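Die Neue am Mikrofon

Zwölf Jahre lang hatte Otakar Kolář bei Radio Brastgate die Morgensendung gemacht, und jetzt saß Comfort Nyarko auf seinem Stuhl. Und wie sie saß! Halb auf der Kante, beide Hände am Pult, die Stimme hellwach.

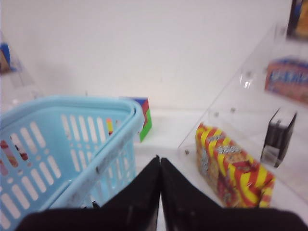
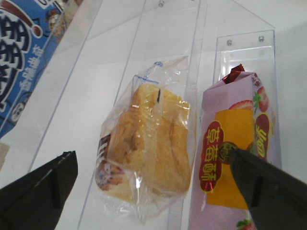 Amberg, im Februar

»Herr Bürgermeister Matoušek«, sagte sie, »wer hat die 1.745 Unterschriften gelesen?«

Stille in der Leitung, herrliche Stille! Kolář drehte in der Küche das Radio lauter und lachte, bis ihm der Kaffee überschwappte.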